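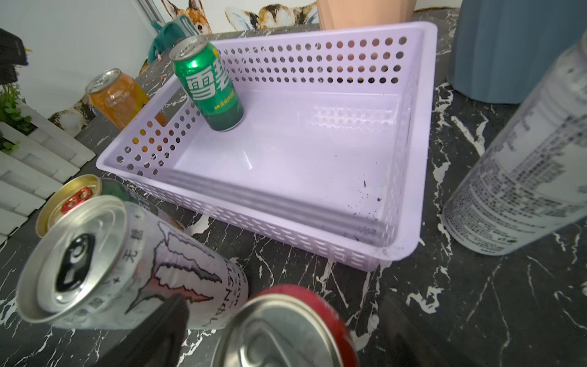 Sorkbridge Slug Trap Records

Slug counts from refuge traps in winter wheat and oilseed rape, with the weather, the previous crop and a certain amount of muttering in the notes column.

What is in it

Around 2000 trap visits from 7 fields on the heavy end of the Sorkbridge estate, covering 2 autumns. Each row is one trap on one morning. A trap is an upturned plant pot saucer with a handful of layers' mash under it, put out the evening before and read before the sun gets to it. If the sun got to it first, the row is still there and the late flag is set.

Most of the fields are clay over more clay. The exception is Cletemora, which has a gravelly bank along its northern side where hardly anything is ever caught, and a wet hollow at the bottom where the slugs appear to hold their annual general meeting. If you average the whole field you will get a number that describes neither place. Please don't.

Files

visits.csv – the main table, one row per trap visit
fields.csv – one row per field: soil texture, drainage, previous crop, cultivation, drilling month
weather.csv – daily rain and air temperature from the gauge by the grain store
pellets.csv – what was applied, where, and whether anybody regretted it
notes.txt – free text copied from the field notebook, spelling left alone

Columns in visits.csv

field – short name of the field, matching fields.csv
trap – trap label within the field. Labels stay with the position, so a trap flattened by the roller and replaced keeps its old label.
slugs_grey – grey field slugs under or on the trap
slugs_other – every other slug. Keeled slugs are in here and probably deserve better.
crop_stage – growth stage as judged by eye, kneeling
surface – dry, damp, wet or ponded
late – yes if the trap was read after nine in the morning
disturbed – yes if the saucer had been moved, tipped, chewed or stolen
comment – whatever seemed important at the time

Blank cells and zeros

A zero means somebody lifted the saucer and found no slugs. A blank means no count was made, usually through fog, a locked gate or the badgers. These were muddled in the first version of the file, where the spreadsheet helpfully filled the blanks with zeros and gave us the most slug-free November in the history of the county. The current version has been put right against the notebook, page by page, over a weekend that could have been spent otherwise.

How the counts were made

Traps were laid in a rough W across each field, starting well in from the headland, with an extra one or two in any spot known to be bad. The extra traps are labelled with an x at the end. Leave them out if you want something close to a fair picture of the field. Leave them in if you want to know where the crop will vanish first.

Counting was shared between 2 people, one of whom counts very small slugs and one of whom says they were not there a minute ago. The counter is not recorded for the first autumn. Comparing the totals between autumns therefore needs some care, and comparing them with anyone else's needs rather more.

The records were typed into Stastia, our home-grown entry form, which checks that field names exist and that nobody has caught a negative slug. It does not check much else. Dates are stored as day, month, year, in that order, whatever your software would prefer. 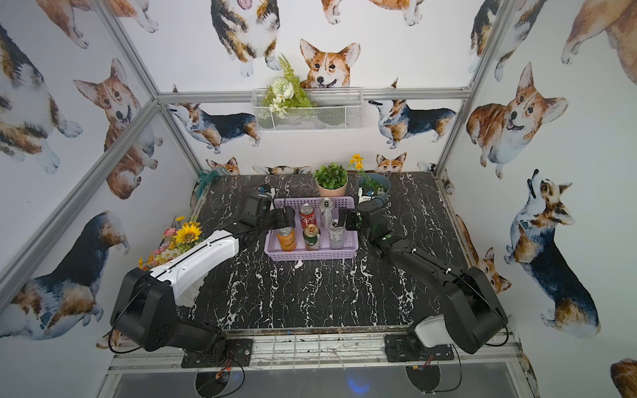 Two robot arms and a basket of drinks cans, with corgis on the wallpaper.

Suitable uses

Looking at how catches rise and fall with rain and temperature. Comparing ploughed ground with min-till on the same soil. Teaching people what field data look like before they have been tidied into something respectable.

Unsuitable uses

Setting a treatment threshold for your own farm. Trap catches measure slugs that were up and about and hungry, and a dry week sends them all down the cracks, where they carry on growing out of sight. A low catch on dry ground tells you the ground was dry.

The set is also no use for judging one pellet against another. Pellets went on the worst fields first, as they do on any farm, so treated fields have more slugs in them than untreated ones. Someone has already drawn the obvious wrong conclusion from this and put it on a slide.

Known problems

The rain gauge at the grain store was under-reading for part of the first autumn, owing to a leaf.

Damasceno was split by a new fence between the autumns. Both halves keep the old name in fields.csv, with east or west added for the second autumn only.

Crop stage is missing for the rape after the pigeons had been.

Several comments refer to "the usual place". We have asked, and there are at least three.

Reuse

Free to use and pass on, with the name of the set given. Corrections are welcome if they come with a field, a trap label and a reason. Requests for the original notebook will be considered, though it has been wet more than once and a good many pages now turn together.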